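Voyle arm starter kit, worth it for a small bench?

otdale_callum
Has anyone here bought the Voyle bench kit? It's the arm plus controller plus one year of phone support, and they want $1,602 a year on the lease plan. I make small batches of sensor housings and I'm sick of moving parts from one tray to another all day. Sales guy was super nice but wouldn't give me a straight answer on setup time.

lesia_b
We've had ours since July and I love it! Setup took me 2 evenings, and most of that was me rerouting cables (I'm picky). The teaching part is easy: you push the arm where you want it, save the point, move on. My one gripe is the cable coming off the base. It's stiff, it's a bit short, and it wants to go wherever it likes. Budget for some clips.

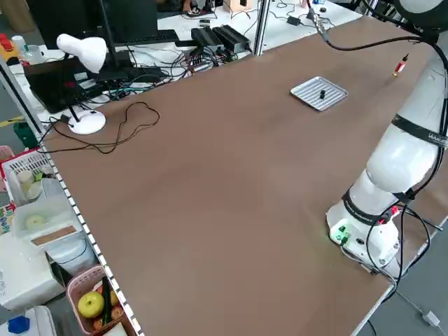
Also get a decent lamp if you plan on using their vision add-on. Ours hated the overhead lights and kept missing dark parts until I fixed that. Phone support was the one who suggested it, so points to them.

arnelbuen
Gonna disagree on support. I called on a Wednesday with a controller fault and waited 11 days for a replacement. If this arm is your whole production line, that hurts. I went with Jundska after the lease ran out. Costs more, way less waiting.

lesia_b
Ouch, ok, that's bad. I've only ever called with dumb questions so maybe I got lucky.

satishk
Arnel, was that the old controller? They swapped it out for a new one and I haven't had a single fault. I do agree the lease is steep for what you get. Buy used if you can find one, and skip the vision add-on if your parts always sit in the same spot in the tray. A fixed pickup point is plenty.

arnelbuen
Yeah, old one. Still wouldn't go back lol

otdale_callum
My parts do sit in the same spot, so that saves me some cash. Does the lease cover the gripper fingers or are those extra?

satishk
Extra. One set comes in the box and after that you pay.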